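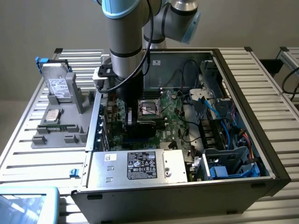
Right, thread about moving my mum's choir off paper, as I've had three people ask how it went and I can't keep typing the same message.

1/ Background for anyone new. Mum's choir has been going since before I was born and the music library lives in filing boxes in the back room of a chapel. 1,190 pieces according to the card index. The card index is a liar but we'll come to that.

2/ In August the damp got into the bottom row. Shona Tapsell rang me up and said "you do computers" (I do payroll) and would I help get it all scanned and listed before the rest went the same way. I said yes because I was eating a sandwich and not concentrating.

3/ First thing I learned: you can't just scan sheet music and pass it round! I knew this in a vague sort of way but there's loads in those boxes that's still in copyright, so a scan is no good for handing out and we have to keep the bought copies. So the job became a proper list of everything, plus scans of the old out of copyright stuff and the handwritten bits.

4/ The handwritten bits are the best part of the whole thing. Somebody called Cornel Neagu arranged carols for them years ago and his manuscripts are gorgeous, tiny neat notes in brown ink with rude remarks to the tenors in the margins. "NOT YET" in capitals over bar 12. "Still not yet" over bar 14.

5/ The list. I started in a spreadsheet with title, composer, voices, number of copies, box. Should have had a column for language from day one and didn't, so I went back through 300 rows adding it. Learn from me. Also one for "what they actually call it", since half the choir know pieces by nicknames. If you ask for the Bruckner you get blank looks, if you ask for "the high one" out it comes.

6/ Card index says 40 copies of the Fauré. There are 22 and a parish newsletter.

7/ Things found inside scores so far: bus tickets, a pressed leaf, a recipe for marrow chutney, a cheque (uncashed, very old, not telling you who from), and a love note, which has gone back in the folder where it was because it didn't feel like ours to move.

8/ A few of you asked about the mouldy ones. I'm no expert! We kept them apart from the rest, let them dry out flat somewhere airy, wore masks and gloves, and asked a paper conservator before doing anything cleverer. Her advice was mostly "stop touching it". Please don't put your gran's hymn book in the oven, I don't care what the video said.

9/ Scanning at 400 dpi for the manuscripts. Lower was fine for the printed stuff but pencil marks went missing, and the pencil marks are where all the gossip is. Name the files as you go. I left one batch until the evening and it took longer than the scanning did.

10/ Where we are today, 13/12/2021: boxes A to M listed, all the Cornel carols scanned, and they're singing two of them on Saturday from fresh printouts in big type. Ferenc Vida has been a bass there forever and told me it's the first time he's seen the words properly. He's been singing "mild he lays his story by". Decades of it.

11/ Still to do: N to Z, plus a crate marked MISC that I've been walking past with my eyes shut. If anyone's done this for a brass band or an orchestra, how did you number the parts? One number per set or one per part? Shona and I have had words about it and she's winning.

12/ Oh and if your choir has a spare alto copy of the Fauré, you know where I am. Or eighteen.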